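September, bench 2, started 9:30

Spent the morning on the cell rules with Ettore, who wants one page taped up next to the bench before the Trimen folks start using it in the afternoons. Fair enough! The old sheet was written when we had one arm, and half of it makes no sense with two of them reaching over the same table.

What we have so far (my wording, he'll fix it):

- One arm in the middle zone at a time. The other one parks, or at least holds still with its gripper open.
- Approach speed capped at 30 percent inside the shared zone, 5 percent for the last bit before contact.
- Caps on, always, for anything with liquid in it. Yes, even for "just a quick try."
- Hands off the table while either arm is enabled. If something falls over, stop first and then reach.
- Cable check before every block of runs: move each wrist through its range by hand and watch where the slack goes.

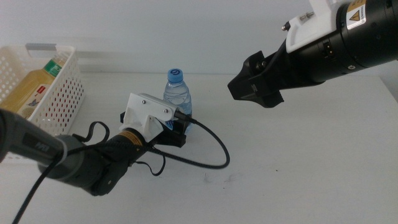
*Photo: bench 2 fixed camera / I. Pelkonen*

The cable rule is the one I keep going back and forth on. The left arm's cable lies in a loose curve right on the tabletop, and I'd like the rule to say no cable on the work surface, period. Ettore says you need that slack or the wrist pulls on the connector, and he's probably right, so maybe we write a maximum loop size and clip the rest to the link. The Nistlow guide says 300 mm free length, but that's for a bigger arm than ours (and I can't find where they got the number).

Also the warning triangle on the right arm is nice and easy to see from the front, so I want the same height and direction for any we add. Put that in the sheet too.

Open stuff:

- Does the basket count as a fixture or as an object? If it's a fixture it gets taped corners and goes in the collision model. I vote fixture.
- Log every stop, including the boring ones. We had 14 last week and only wrote down the reason for a handful.
- Ask Verschueren whether their bracket screws need a torque check, and how often.

Draft goes to Ettore after lunch.

Impi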